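Sealing the kitchen wall, second attempt

I resealed the stone behind the counter in April and did it badly. These are my notes on doing it again, mostly so I have the numbers when it comes up next year.

The first mistake was cleaning with vinegar. Marble is calcium carbonate and acid etches it. Two of the tiles near the stove now have dull spots that no sealer will hide. Grażyna Gajewski, who cut the stone for my neighbor, told me to use a pH-neutral cleaner and leave the wall overnight before doing anything else.

The second mistake was putting on too much. A penetrating sealer is supposed to go into the pores. Whatever is left on the surface cures to a haze, and on dark stone the haze shows from across the room. I had to take it off with mineral spirits and a white pad.

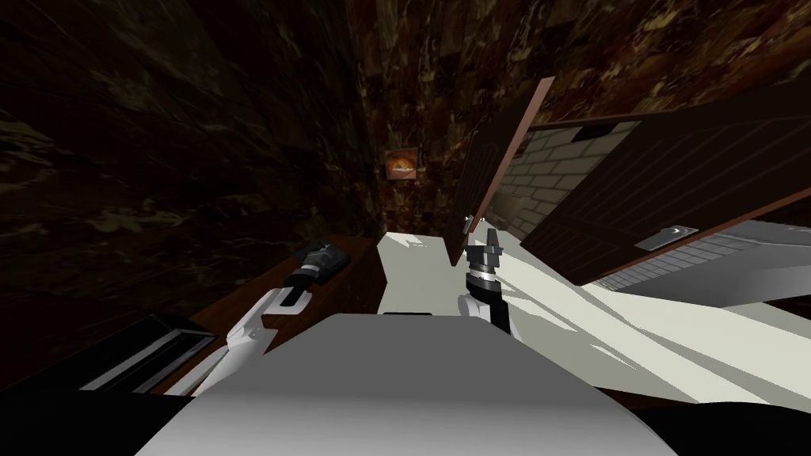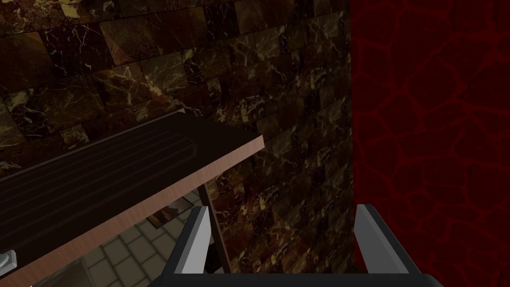

Dark marble in a brown and black mix.

The water drop test tells you whether a stone needs sealer at all. Put a drop on the tile and wait 6 minutes. If the spot darkens, the stone is absorbing. Mine darkened behind the sink and did not change near the window, so only the sink side got a second coat.

Coverage is where the label and I disagree. The can of Bastow says 700 square feet per gallon on polished stone. I got much less, even after subtracting what I wiped off. Honed tile drinks more, and the grout takes a share that I had not counted.

For the haze I tried a 300 grit pad on a spare tile first. It cut the shine immediately. I would not use one on a polished face unless the plan is to repolish the whole wall.

Grout gets its own pass with a small brush. Work from the bottom up, wipe the tile faces before the sealer gets tacky, and keep the window open. I still have half a can, with the date written on the lid.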